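Laundry corner notebook, Wednesday

In early, kettle on, and straight to the washer. Berndale sent their September parcel over yesterday and it is mostly soft stuff this time - fleece, plush, one thing like a dressing gown that sheds all over my jumper. I weighed the lot on the kitchen scales in batches (the big scales are still at Ridden, if anyone is driving that way please bring them back!) and wrote the weights on the inside cover of this book, so don't go hunting for them further on.

First load was tea towels and the cotton test squares, 40 degrees, the ordinary programme, 84 minutes by the kitchen timer. Came out fine, a bit creased. I think I had packed it too tight again. Hung everything on the rail by the window and pegged the squares by one corner as we agreed, though two of them slid down and dried with a fold in. I've kept those two apart, in the envelope marked Treser.

While that was going I tried the Mallet powder in a jam jar of warm water, one scoop and a good shake. Still gritty at the bottom after 8 minutes. The liquid goes in far more easily, so I'd like to use that for anything fluffy from now on and save the powder for towels and whites. If somebody feels strongly the other way, write it in the margin and we'll have it out over lunch.

Lint: more than I expected from one load of cotton. I peeled it off the rail and the cuffs and put it in a labelled bag. The plush will be much worse, so please look at the filter before the weekend and put a shallow tray under it first, and an old towel under the tray. I learned that one the hard way in the summer and the skirting board still shows it.

Also, can we stop leaving the washer door shut between loads? It smelt like a pond on Monday morning. Wide open, please, and wipe round inside the fold of the rubber seal with the blue cloth, going right down to the bottom where the bits collect. I found a hair grip and 45 pence of somebody's change in there (it's in the mug).

Next is the pale peachy-beige fluffy one, on its own, cool and gentle, with the slow spin. It's in the cream basket with the brown rim, in front of the open washer.
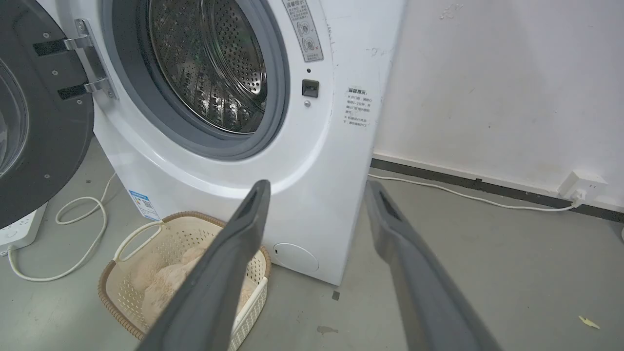 Still to do

Cut more cotton squares, the pinking shears are in the second drawer. Ask Berndale if they want the plush brushed once it's dry or left as it comes. More pegs.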